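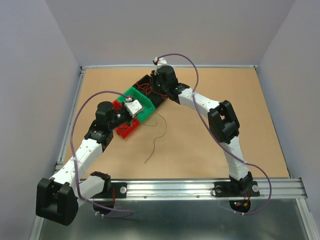
July
By Nga Lý

Wire sorting bench, Berkach workshop. Inspection carried out Tuesday with Keyvan Shirazi present. Results are marked OK, ACTION or N/A. Comments follow the item they belong to.

1. Bench surface

1.1 Top free from splits, burns and raised edges. OK

1.2 Top free from loose wire outside the trays. ACTION
Comment: Loose tangle of thin red and brown wire on the open surface in front of the green tray. To be picked up and sorted before the next batch is brought to the bench. Do not sweep it off the edge with the hand. Fine ends go into the skin easily and are hard to find afterwards.

1.3 Metal edging secure, no sharp corners. OK
Comment: Run a gloved finger along the near edge. One burr dressed with a fine file and rechecked.

1.4 Back and side walls fixed and clean. OK

2. Trays

2.1 Trays sound, walls not cracked. OK

2.2 Trays set down flat, none resting on another or on offcuts. OK at time of check
Comment: The trays have no fixed position and get pushed together during work. Bogumił Bednarek has asked for a low stop to be fitted. Not agreed yet.

2.3 Wire contained below the top of the tray. ACTION
Comment: Red tray to be emptied at the end of each shift, full or not. Limit is 635 g per tray, weighed on the Trnka scale by the door.

2.4 Contents match the sorting sheet. ACTION
Comment: Red wire is in both the black tray and the red tray. The sheet on the wall does not say which one it belongs in. Lộc Hồ to reissue the sheet. Until then leave both as they are and do not combine them.

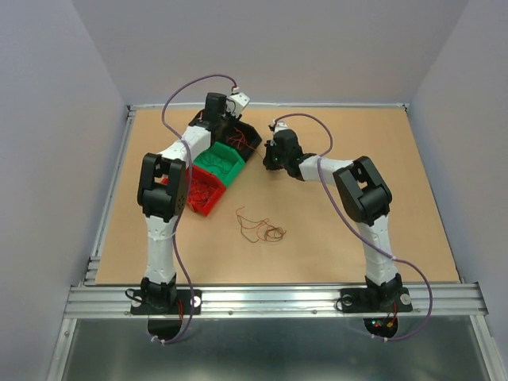

2.5 Green tray holds green wire only. OK
Comment: Only a few strands. Emptying can wait until the weekly clear-out.

3. Handling of wire

3.1 Wire lifted singly where possible, not pulled from the middle of a tangle. OK
Comment: Pulling tightens the knot and drags neighbouring strands over the tray wall.

3.2 Strands under 30 mm put in the lidded tin. ACTION
Comment: Tin missing from the shelf. Replacement requested from Gudar stores, line 41 on the order form.

3.3 Bare ends turned away from the face when lifting. OK

3.4 Safety glasses available and worn. OK
Comment: Two pairs scratched and withdrawn.
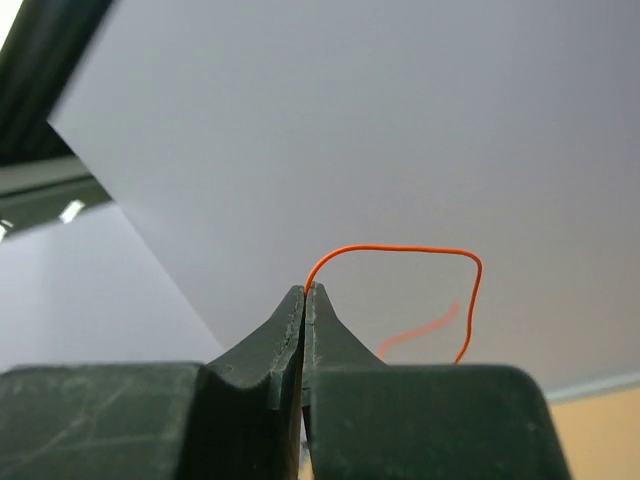 3.5 Orange wire treated as red for sorting. Not settled
Comment: Staff sort it both ways. Keyvan would prefer a separate tray. Refer to Lộc with item 2.4.

4. Floor and surroundings

4.1 Floor in front of bench free from trip hazards. OK

4.2 Floor checked for stray strands with a torch held low. OK
Comment: 3 short pieces recovered and binned.

4.3 Waste sacks tied and labelled. OK

4.4 Lighting adequate for telling brown from red. ACTION
Comment: Poor in the late afternoon. The Vitis lamp from the store room to be tried at this bench.

Open items: 1.2, 2.3, 2.4, 3.2, 3.5, 4.4. Copy to Bogumił Bednarek. Recheck at the August inspection.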